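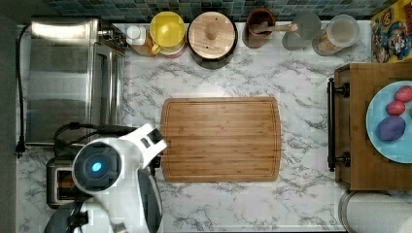

*Prep counter, board in the middle, arm bottom left.*

**Ticket 179: arm stops short of the chopping board**
Opened 18th March by Mwanaisha Mbwambo
Status: open, handed to Marin

Hi Marin, me again! The arm at Pornalier has been pausing on its way to the board, and it's done it 14 times since we moved to the new breakfast routine. No fault message, it just waits until somebody presses resume (usually me, with a tray in my other hand).

What I've tried so far:

- restarted the arm and the Trorkeo software, no change
- wiped the board and put it back in the middle of the counter, which helped for one morning and then didn't
- slowed it right down, and it still paused, only later

Rok reckons the steel confuses it when it swings over towards the appliance with the hot-surface sign. I'm not so sure.
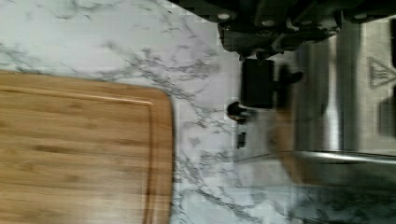 I've asked Rok to leave the speed alone until you've had a look, so please don't let him talk you round!

The other thing, and I know it's not really a fault: Fatos used to do all the board work and now he's mostly standing by in case it stops. He says he'd sooner chop. When it runs well he gets to go out front and chat to people, and he loves that, so the pauses bother him more than they bother me.

**Update, Marin:** Got it. Leave it on slow and send me the log from the next pause. I'll ask Mateja whether the board position was saved again after November.

**Update, Mwanaisha:** Log sent. Fatos says hello.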